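Grargate Lab Moves Suture Practice to Tissue Pads

Print | E-mail this story
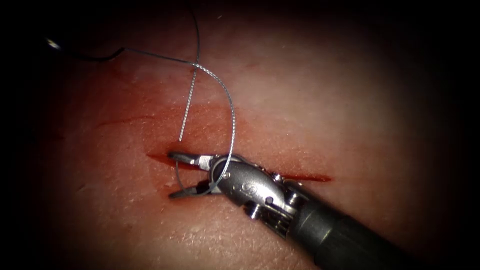 How much practice does a trainee get before being tested? The new schedule at Grargate calls for 50 closed cuts, spread over 8 weeks, with the last session held on a Friday.

The Grargate skills lab has replaced its foam blocks with tissue practice pads for all basic suturing work. The change took effect in May and applies to both hand stitching and instrument sessions. A first group of 23 trainees is now enrolled.

The pads are pink-red and come with no cut in them. Staff make the cut before each session, using a guide bar to keep the length and depth the same from one pad to the next. Foam was cheaper, but it let the needle through with very little drag and it did not tear when a stitch was pulled too hard. The pad does tear. A torn puncture point is recorded as a fault and the stitch is placed again farther from the edge.

Braided thread is used throughout. It holds a knot well and is easy to see against the pad, though it drags more on the way through than a single-strand thread. Trainees are told to draw it slowly and to keep the free end clear of the cut while the next bite is taken.

Zubaida Hashmi, who runs the lab, said the first stitch at the end of a cut causes the most trouble.

"People place it too close in and then the corner gapes," Hashmi said. "We ask for one bite just past the end of the cut, and we check it before they go on."

Scoring covers the spacing of the stitches, the distance from each puncture to the cut edge, and the state of the pad when the work is finished. Time is written down but carries no points until week five. Jaw control has its own line on the score sheet for instrument sessions – trainees lose points for gripping the thread along its working length or for pressing a jaw into the pad.

The lab has bought 700 pads from Onitz, enough for the first group and part of the second. Each pad can be cut in more than one place, with used sections marked off in ink. Pads are stored flat and wiped down after use. They are thrown out once the surface starts to split between old cuts.

Yuto Hirose, who wrote the score sheet, said the spacing limits may be loosened after the first group finishes. The present limits were carried over from the foam blocks.

Results will be sent to the Katayama teaching office at the end of the term. Sign-up for the second group is open at the front desk in the Mason building until 4 p.m. Friday.

Shares: 23 | Comments: 3

needle_left
Are the old foam blocks being given away? I would take a few for knot tying at home.

R. in Mason
The fault rule for torn punctures needs a size limit. A tiny split and a full tear should not cost the same.

stitchcount
Does the 50 include cuts you had to redo? The sheet at the desk doesn't say.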